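Why I gave the planner less to think about

Since September I work on the software that decides which arm of our humanoid does what. The task this month is laundry: clothes go between a wicker basket and a front-loading washing machine. It sounds simple, and for the hands it is not so bad. For the planner it was terrible.
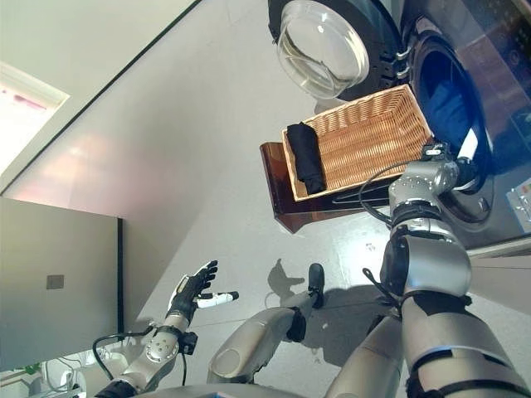
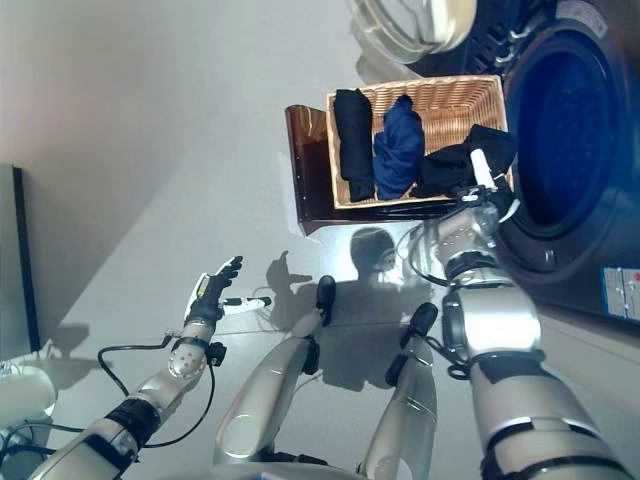 Page last changed: Mar 25, 2020

Our first planner, which we call Tarnlow, searched for both arms together. It took the basket, the drum opening and the open door as obstacles and tried to find one path for everything. On a bad attempt it made 1644 samples and then gave up, with the right arm still beside the basket.

Lingyun Xue asked me a good question: why does the left arm need a plan at all? In this task it has only to stay out of the way. So now I hold it at a fixed posture, and the search is only for the right arm. The door is one thick ring in the collision model. I had modelled the hinges also, very carefully, and I deleted them with some pain.

The second change is in perception. Dark clothes lying next to each other became one object in our segmentation, and the grasp point fell between them. Pieter Bosman added a small penalty for grasps near a depth edge. It is four lines — I wish I had written them.

The control loop still has a delay of 40 ms that I cannot explain. Danjuma thinks it is the logging. I will switch the logging off and run 10 attempts with the same basket position, then write the numbers here.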